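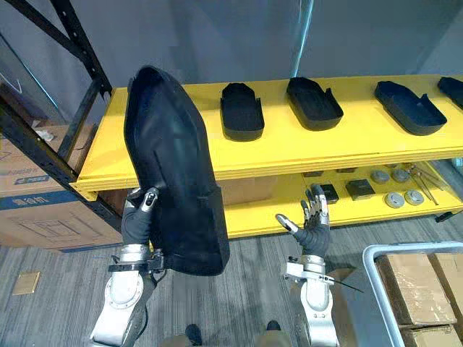 Radomír Vávra wrote back on the first draft of these notes that a talk on shift handover should begin with the person who is leaving, as it is the outgoing worker who is tired, wants to go home, and holds nearly all of the information. The order of the talk has been changed accordingly. The incoming shift is now covered in the second half.

Opening remarks. Thank the hosts at Destgate. State the subject plainly: the written and spoken handover between shifts at sites that run day and night. State also what is left out. Staffing levels, pay for overlap time and the choice of software will be covered in the afternoon session and should be held until then.

Slide 2. Definition. A handover is the transfer of responsibility for unfinished work. Pause on the word "unfinished." Most handover forms in use at the Kiloven site before the review asked for completed work: orders closed, areas cleaned, deliveries received. They were accurate and were of limited use to the person reading them. Of the 142 forms examined in the review, 79 contained no statement of what was still open at the end of the shift.

Slide 3. The outgoing shift. The recommendation is that notes be started before the last hour. Notes written in the final minutes tend to record whatever happened most recently. A fault noticed early and worked around for the rest of the shift is easily left out, for by then the workaround has become ordinary.

Read the sample entry from the slide aloud, slowly: "Dock door slow to close, reported, part on order, do not use for late trucks." Point out that it gives the condition, what has been done and what the next person should do. Compare it with the entry next to it, which reads "Door issue ongoing." Allow the audience a moment. There is usually some laughter at this point, and several people will have written the second one.

Slide 4. The spoken part. The written note does not replace a conversation. The review recommends that both supervisors stand at the same place, with the note in hand, and that the incoming supervisor reads the open items back. Where the site is large, the two should walk to any area with an open item. The overlap allowed at Kiloven is up to 30 minutes, and it is seldom all needed.

If asked about noise: yes, a quiet spot is preferable. The Tichý site moved its handover from the main aisle to a side office and kept the walk for open items only. Supervisors there asked that the change be made permanent.

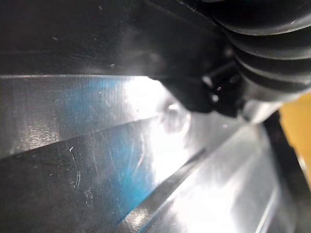
Reading time: 8 minutes

Slide 5. The incoming shift. The incoming supervisor has a duty to ask. It is common for a new or junior supervisor to accept a note without question out of courtesy. The training material now includes a short set of standard questions so that asking them carries no suggestion of distrust. What is different from yesterday? What did you expect to finish and did not? Who else has been told?

The last question brings the most discussion. Be prepared to stay on it. At Asen a repair had been promised by telephone to a contractor, and the promise was recorded nowhere. The contractor arrived during the following shift and was turned away at the gate. No one had acted carelessly, and the supervisors involved have agreed to the case being used.

Slide 6. Long absences. Handover after a vacation or a run of days off is a separate matter and is poorly covered by the daily form. A reader coming back should not have to work through every sheet since the last shift worked. The proposal is a running page of open items, kept by the site, with each item struck out when it is closed. The page was introduced at Asen in February. It has been kept up on day shifts and less evenly on nights, and this should be said openly if the question is raised.

Slide 7. Common objections. Paper or screen: either is acceptable if there is only one. Signatures: both parties sign, and the signature means "read and discussed," nothing further. Length: one side of one sheet. If supervisors report that they need more room, look first at whether the form is still asking for finished work.

Close by asking each table to bring its own form to the afternoon session. Blank copies of the revised form are on the registration desk.

Notes revised August 21, 2020

Related items
Overlap Time and How It Is Scheduled: Afternoon Session Notes
Revised Handover Form, Blank
The Open Items Page at Asen: Summary
Standard Questions for Incoming Supervisors
Writing an Incident Entry: Speaker Notes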